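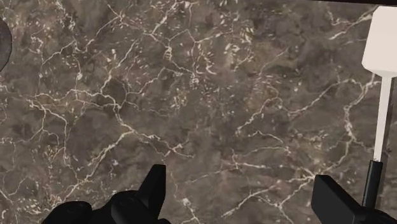
Home Projects Courses Library Contact

Where Does the Undirected Dollar Go? Payroll Giving in Rendon

Student project report, Community Studies, Gilani College
Prepared by Felista Mrema
Supervisor: Agnes Ogilvie

1. Background

Many workplaces in Rendon offer payroll giving. The employee signs a form, and a small amount leaves the pay each month and goes to the Woten Fund, a federated charity which divides the money among local agencies. On the form there are two boxes. In the first, the donor can write the name of one agency. If this box is left empty, the Fund decides.

I became interested in the second case after I worked one summer in an office where the forms were given out. My colleagues had quite different ideas about what happens with an empty box. One believed the money is divided equally. Another believed it stays in the Fund for administration, and for this reason she always wrote a name.

2. Research question

Do donors who leave the box empty know which agencies receive their money, and would they choose differently if they knew?

3. Method

The questionnaire was sent through three employers to 1,653 employees who had received the giving form in the last campaign. Of these, 1,097 opened the link, and 200 completed all the questions. I know that this is a low rate, and I come back to it in section 6.

I also read the grant list of the Fund, which names 19 agencies, and made two interviews. The first was with Gregor Cowie, who manages allocations at the Fund. The second was with Tamsin Ruiz-Ortega, director of Stevar, a family counselling centre which is on the list.

The questionnaire was tested by my classmate Euan Cruickshank, who told me that the word "undesignated" is not understood by normal people. I changed it to "you left the box empty". The form of the Fund still uses "undesignated".

4. What the donors answered

More than half of the respondents had left the box empty. In this group, most could name one or two agencies from the list, usually the food bank. Very few had seen the full list. It is published, but inside the annual report, after the financial statements, and there is no link to it from the giving form.

When I showed them the list, the majority answered that they would not change anything. A smaller group would now write a name. Several persons in this smaller group wrote in the comment field that they did not object to any agency in particular, and they only wished they had been asked more clearly. A few did object to one agency, and here the opinions went in opposite directions. Stevar was mentioned both as an agency to remove and as one which should receive more, in both cases with reference to its advice on pregnancy and separation.

5. The interviews

Mr. Cowie explained that agencies apply in May and that each is scored on need, cost and reporting. He does not think that the Fund hides anything. In his words, "the report is there for anyone who wants it." I asked if the list could be printed on the back of the form. He answered that it had been discussed, and that the list is not final when the forms are printed. I find this a fair answer, but the list of the previous year could be printed with a note.

Ms. Ruiz-Ortega had another point of view. Her centre receives very little through named gifts and depends on the empty boxes. She was worried that a longer form would favour the agencies with well-known names. I had not considered this before our conversation.

6. Limits of the study

The people who finish a questionnaire about charity are probably more interested in charity than their neighbours. All three employers are also in the centre of town, and no retail or farm workers are included. I did not ask for the amount of the gift, as the employers requested this.

7. Recommendations

The Fund should put a direct link to the grant list beside the empty box, and should replace the word "undesignated". I do not recommend that donors be obliged to choose. A next project could compare the forms of federated charities in other towns, and include workers paid by the hour.

14 shares 2 comments

Contact the department office | © Gilani College, Community Studies | Back to top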